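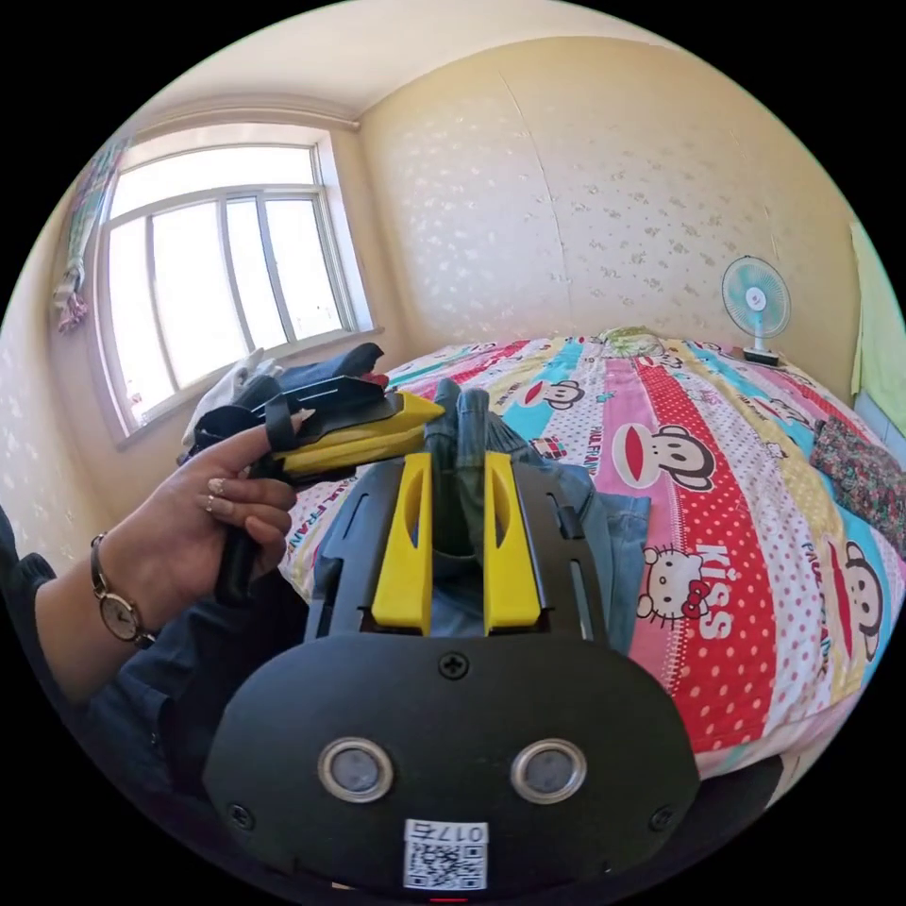 Can any machine fold a mixed load of laundry yet?

Posted by Solange Guillot
I do laundry for a guest house, up to 16 pairs of jeans in a load plus shirts and towels. Is there a machine that takes the heap as it comes and returns folded stacks? Budget is small. I don't need speed, it can run overnight.

Mohcine Bouzid
Not from a heap. Folding machines for shirts and towels exist, but a person has to clip or lay each piece flat first. Denim is the hard case: it is stiff at the seams, soft between them, and a bunched leg hides the waistband. Two-arm robots can fold jeans in a lab. When I tested a Pevent unit in April, it needed 13 minutes for one pair and dropped the second. Ask any seller for an uncut run on mixed items - start to finish, no resets.

Awan
Get a folding board. Works fine on shirts.

Nestau
The board won't help much with jeans, the legs are too long. For towels only, a used feeder-folder may make sense above 400 pieces a day. Below that, loading takes as long as folding by hand. Check the power supply before you buy, mine needed three-phase.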